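Visit report: the Nivura returns and packing centre, Drindgate

Mar 20, 2018

Members of the regional employment forum were received at the Drindgate site of Nivura, where gift orders and customer returns are sorted, checked and packed. The purpose of the visit was to learn how the introduction of robot arms has altered the duties, hours and training of the people employed there. The site handled 1,483 parcels on the day before our visit and employs 33 people on the packing floor.

The tour began at goods-in, which remains manual. Cartons are opened by hand and their contents checked against the delivery note. Management explained that no change is planned at this stage, as the condition of returned goods varies too widely. Staff on this section told us that they would welcome better lifting equipment before any further robots.

The robot stations were supplied by Stankevičius and have been in use since July. Staff who formerly packed all day now spend part of each shift preparing items, supervising the arms and dealing with those orders the machines set aside. Every operator receives 15 hours of instruction before working alone at a station. Several told us that their wrists and shoulders were less tired at the end of a shift – others found long periods of watching harder than packing itself, and asked for shorter turns. The site has agreed to limit each turn and will review the arrangement with staff representatives.

Pay grades were discussed at some length. Three employees have been appointed to the new post of Fellow, with responsibility for teaching colleagues and recording faults. The forum noted that the post carries a higher rate, but that the selection criteria had not been published at the time of our visit.

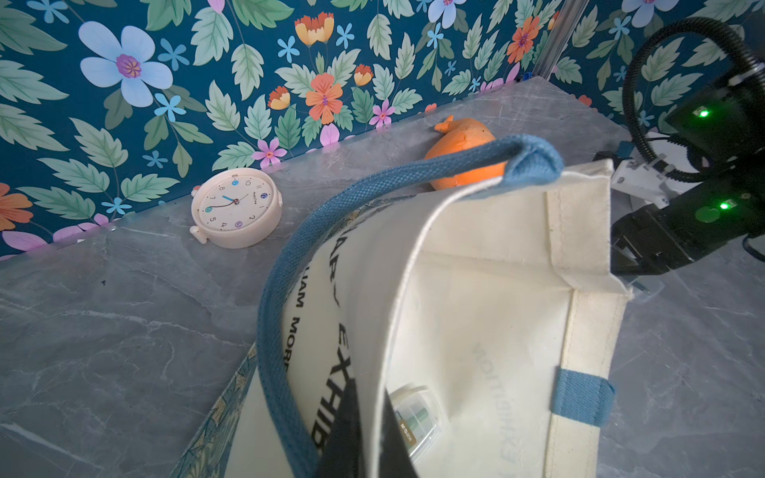
Soft packaging remains the most demanding part of the work. A carton keeps its shape, whereas a fabric bag must be held open while goods are placed in it, and operators are often called upon to correct a fold or a handle. With a canvas tote such as the cream one with the blue strap, a small tub with a white lid takes up little of the space inside, and the gripper has to work close against the cloth to reach it. Experienced packers have been asked to advise on the order in which mixed goods should go in, a task for which they previously received no formal credit.

The visit closed with a meeting in the staff canteen. The forum has requested figures on absence and staff turnover for the period before and after the stations were installed, and these will be circulated to members on receipt.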